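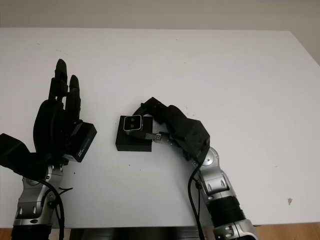 Pemby Creek Group Questions Ollthorpe's Stream Bank Plan

OLLTHORPE, 16 September 2021 — Friends of Pemby Creek is asking the town to hold off on a second round of bank work until it can show that the first round did any good.

The town hired Janent in August to plant 2000 willow stakes along the creek between the Oakley footbridge and the mill lot. Town staff have since called the job a success. The group says it is far too soon to use that word.

Members walked the planted stretch over two mornings last week and found 183 stakes lying loose in the channel or washed up on the gravel. They also found bare soil on the outside of both bends, where the bank has been slumping for years.

"A stake in the ground is a stick until it grows roots," said Eyvindur Thorlacius, who chairs the group. "We'd like to know how many are alive next summer before anyone orders more. So far the town has told us how many went in, and that's all."

The group also doubts the claim, made in the town's August newsletter, that the planting will cut mud in the creek by 60 percent. The newsletter gave no source. A written request for one has not been answered.

Pascal Pichon, a retired soil surveyor who joined the walk, said most of the mud comes from farther up, where two storm drains empty straight into the creek. "You can plant down here all you like," he said. "I'd want to see those drains dealt with, or at least measured."

Friends of Pemby Creek wants a survival count in spring, water samples taken above and below the drains, and the results posted where residents can read them. It has offered 10 members to help with the count — the town has yet to reply.

The group meets at the Oakley Grange hall. Meetings are open to all.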